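Getting More Light Out of a Dark Bedroom

Most bedrooms are lit by one fixture in the middle of the ceiling, and most of the complaints people have about them start there. The middle of the room is bright, the corners are dim, and anyone sitting up in bed has the bulb in their eyes. You can fix most of this in an afternoon without calling an electrician.

Start with the bulbs you have

Take the shades and covers down and wash them. Glass covers go in warm water with a drop of dish soap. Fabric shades get a lint roller, then a dry paintbrush for the seams. Let everything dry completely before it goes back up. Turn the power off and let the bulbs cool before you wipe them, and use a dry cloth only.

Check the label inside each fixture for the highest wattage it can take. Then look at the lumens on the bulb box. Lumens tell you how much light you get, and watts only tell you what it uses. A reading lamp wants more than a lamp you leave on while you fold clothes.

Buy all the bulbs for one room at the same time and from the same line. Two bulbs both sold as "soft white" can look quite different side by side if they come from different makers.

Put a lamp in the corner

A floor lamp in a corner lights two walls at once, and the walls throw the light back into the room. Leave a hand's width between the shade and the wall so the shade doesn't get scorched or crushed. If you have a chair you read in, put the lamp beside it or a little behind it. The bottom edge of the shade should be near eye level when you are seated. Higher than that and you will be looking up into the bulb.

Wall color matters more than people expect. A strong yellow or orange wall will warm up everything near it, including the pages of a book. If that bothers you, try a slightly cooler bulb before you reach for the paint.

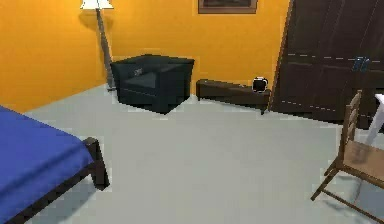

Keep the cord out of the way

Run the cord along the wall, never under a rug. Adhesive clips hold well on smooth paint if you wipe the spot with rubbing alcohol first and wait 30 minutes before hanging the cord in them. Put a clip at each bend. Coil any extra length loosely behind furniture and close it with a hook-and-loop strap. Don't use wire ties, which can cut into the insulation.

If the switch is on the cord, clip it where you can reach it from the bed. Boris Papadopoulos wrote in to say he fixed his to the side of the nightstand with a square of mounting tape, and it has stayed put since May.

Stop the wobble

A leaning pole is usually a loose joint. Unplug the lamp, lay it on a blanket and turn each section clockwise by hand until it stops. Don't force it - the cord runs through the middle and will twist. If the pole is still loose, check the nut under the base. On many lamps it is hidden by a felt pad, which you can peel back and glue down again.

If the joints are tight and it still rocks, the floor may be uneven. Turn the base a quarter turn at a time until it sits flat, or stick a thin felt dot under the low side.

A few smaller things

Hang a mirror on the wall across from the window, not beside it.

Dust the baseboards and the tops of dark furniture when you do the lamps.

Pull curtains fully clear of the glass in the daytime. A rod that runs 5 inches past the window on each side gives them somewhere to go.

Write the date on the base of each new bulb with a fine marker. If one burns out early, you will know whether to take it back.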